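Home Practice Altar and Room Supplies Archive
Search this site Enter keywords Go

Keeping a Meditation Corner in Working Order

Updated 2021-11-15

A place used for daily sitting collects four kinds of dirt: wax, ash, lamp oil and dust. Each needs its own treatment, and most damage to shrine furniture comes from applying the treatment for one to another. Hot water on ash makes paste. A dry cloth on oil spreads it. The notes that follow cover cleaning, storage and small repairs for a corner in an ordinary room. They assume no particular tradition. If your teacher or community has rules for handling consecrated objects, follow those first and use what remains.

Candle wax on wood

Let the wax harden completely. A cold pack wrapped in a thin towel and set on the spill shortens the wait. Lift the wax with the edge of an old plastic card held nearly flat, working along the grain. Metal scrapers and thumbnails both leave marks in a soft finish.

A film will remain. Lay a folded sheet of plain paper towel over it and warm it with a hair dryer on the low setting, keeping the nozzle moving. Replace the paper as it takes up wax. An iron is faster but can cloud shellac and some lacquers, and a cloudy ring on a tabletop is harder to remove than the wax was.

Dyed candles are a separate problem. Red and dark blue dyes travel into open grain with the melted wax, so do not heat a colored spill at all. Scrape it cold and treat the remainder with a little mineral spirits on a white rag, tested first on the underside. Open a window while you do it, and dry the rag flat outdoors before throwing it out.

Candle wax in glass and metal holders

Votive glasses should never go in the freezer straight after use. Let them reach room temperature first. After an hour in the freezer the stub generally drops out when the glass is inverted and tapped. If it does not, press a butter knife lightly against the wax, away from the glass.

Brass holders can be stood in hot tap water in a basin. Skim off the floating wax with a paper towel once the water cools and put it in the trash. Wax poured down a drain sets in the trap.

To prevent sticking, put a few drops of water in the bottom of the glass before setting in a new votive. Tealights in metal cups do not need it.

Incense ash

Ash from stick incense is fine, light and mildly alkaline. It will etch polished brass over a few months if it is allowed to get damp. Empty the catcher while the ash is dry and wipe the metal with a dry cloth before any wet cleaning.

If you burn in a bowl of ash, sift it. A small kitchen strainer kept for the purpose removes the unburned butts, which are the usual reason a fresh stick goes out halfway. Sift outdoors or inside a large paper bag, slowly. Return the clean ash to the bowl and loosen it with a fork. Packed ash holds a stick upright but smothers the last part of the burn.

Sand works as a substitute and is heavier, which helps in a drafty room. Use washed, dry sand. Beach sand holds salt, and salt draws water out of the air.

Before emptying any bowl, confirm it is cold all the way through. The center of a deep bowl stays hot much longer than the surface suggests. Cones are worse than sticks in this respect. Keep a metal can with a lid for discarded ash and leave it outside overnight.

Resin incense and charcoal

Charcoal disks must be kept dry. Once opened, a roll takes up moisture and the disks become difficult to light. Wrap the opened roll in foil and keep it in a jar with a tight lid. A disk that sputters has usually been damp; drying it on a warm radiator for a day sometimes restores it.

Set the disk on at least an inch of sand, in a burner that stands on feet. A flat-bottomed burner on wood will scorch the finish even through a saucer. Hinrichs sells a footed trivet in a low size that fits under most bowls, and an upturned terra-cotta plant saucer does the same job. Charcoal also gives off carbon monoxide. Burn one disk at a time, with a window open, and do not leave it to finish in a closed room while you sleep.

Storage of small items

Most of the disorder in a meditation corner is small: wicks, matches, spare beads, cone incense, bits of cord. A closed container for each type is enough, provided scented and unscented goods are kept apart. Cloth, paper and unfinished wood take up fragrance from incense and do not give it back.

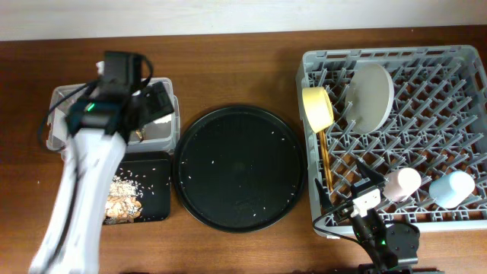
Soft polyethylene boxes also take up fragrance. After a year of holding cones, such a box cannot be used for anything else. Glass does not have this fault and is preferred for resin and loose herbs. Hard clear plastic falls between the two. The Plastar boxes with the hinged lid have held up well here for cord and wicks, although the lid does not seal tightly enough for charcoal.

Label by contents and by date of purchase. Stick incense loses its top notes first, and a box left open on a sunny shelf is noticeably flatter by the end of one summer. Kept closed and dark, it lasts for years. Matches go in a separate tin, away from the candles, and out of reach of children.

Mala and prayer beads

Strings fail at the knot beside the large bead, where the cord bends most. Inspect that point every month. Fraying that can be seen without a glass means the cord should be replaced now, while the beads are still in order.

Waxed nylon lasts longer than cotton and stretches less. Cotton is easier to knot and feels better in the hand. A mala of 27 beads for the wrist takes more wear per bead than a full-length one, and the cord should be one size heavier if the holes allow. Leave a gap of two bead widths before tying off. A string tied tight will saw through itself.

Seeds and unfinished wood are cleaned dry, with a soft toothbrush. A trace of oil rubbed between the palms and then over the beads is sufficient twice a year. Oil applied directly goes into the holes and rots the cord. Stone beads may be wiped with a damp cloth, but the cord must be dried promptly, laid out straight – hanging a wet strand stretches it.

Bowls and bells

A singing bowl does not need polish. Wipe it with a dry cloth after use to remove skin oil. Commercial brass polish leaves residue in hammered marks, and on an older bowl it takes away a surface that cannot be put back.

A buzz in the tone has 3 common causes: a cushion that has gone flat so that the bowl touches the table, a loose object nearby vibrating in sympathy, or a crack. Check them in that order. To test for a crack, hold the bowl on the fingertips and strike it with a padded mallet. A sound bowl rings on, while a cracked one gives a short, dull note with a rattle in it.

Mallet suede becomes slick from handling and then skips on the rim. Roughen it with fine sandpaper, a few strokes only.

Cushions and mats

Buckwheat hulls break down into dust. When a cushion has lost height and leaks fine brown powder at the seam, empty the hulls into a colander, shake out the dust outdoors and top up with fresh ones. Gancombe supplies hulls in small bags, stock number 724, and one bag restores an average round cushion. Do not wash hulls. They dry unevenly and will mold in the middle.

Kapok cannot be topped up well, since the old filling mats into a disk. Pull it apart by hand before adding more. Wear a dust mask.

Covers should be washed cold and dried without heat if they are cotton. Shrinkage of even a small amount makes the cover impossible to get back on. Turn the mat end for end each April and again six months later so that the knees do not wear the same two spots.

Oil lamps

Trim the wick square and keep it low. A flame that smokes is too high in nearly every case. Soot on the wall above a lamp should be removed with a dry soot sponge, dabbed and not rubbed, before any water touches the paint. Wet soot sets permanently in flat paint.

Vegetable oils thicken in an unused lamp and gum the wick. Empty the lamp if it will stand for more than two weeks. Gummed glass can be cleared with warm water, dish soap and a spoonful of uncooked rice, swirled. The Wunent wick holders with the removable collar come apart for cleaning. The older one-piece type has to be soaked.

Offering water and flowers

Change water daily and dry the bowls upside down on a towel. Lime rings come off with white vinegar left for ten minutes. Do not use vinegar on silver plate or on stone. Flower stems should be recut when the water is changed, and leaves below the waterline taken off. Lilies drop a pollen that stains altar cloths – remove the anthers as the buds open, and lift any fallen pollen with tape. Brushing it with the hand grinds it in.

We use cookies to remember your preferences. Accept Settings
Get new household notes by email Your email address Subscribe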